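Nulto Perception Setup, section 4: Workspace masks and overhead view

Do this after the arms are homed and before you start Jamance planner. Skip it and the planner treats every cable as an obstacle.

1. Open Nulto, go to Views, pick the overhead stream. Wait for the green status dot.

2. Lock exposure. Auto exposure makes the mask flicker when a black arm crosses light wood.

3. Draw the table polygon. Wood only, inside the rails. Click corners clockwise, Enter to close.

4. Draw one exclude region per arm base. Include the rails and the cabling that comes off the mounting plate.

5. Set floor to Ignore. Power strips, cords, tape lines, all of it.

Note: anything overlapping a rail (a plant, say) gets clipped at the polygon edge and may show up as two objects. Move it in, or tick Merge across mask.

6. Run Segment once. Check the list against the table. Loose cable bundles usualy come back split. Raise Join distance to 40 and run again.

7. Same bundle still split after 2 runs? Label by hand, save as template.

CAUTION: Do not edit masks with the planner live. Haldane bridge pushes changes to both arms right away. Press Hold first.

8. Move each gripper over the wood and check that the arm mask follows it. Lag over 9 frames means the joint stream is late, see Bikham clock sync.

9. Save. Name the file after the cell, no spaces, the loader dosn't like them.

Masks are not carried over from the June build. Redraw.
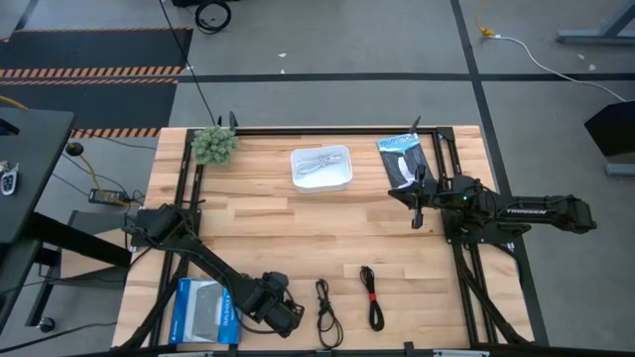 Fig. 4. Overhead stream, two-arm cell, cable bundles and packages on the table.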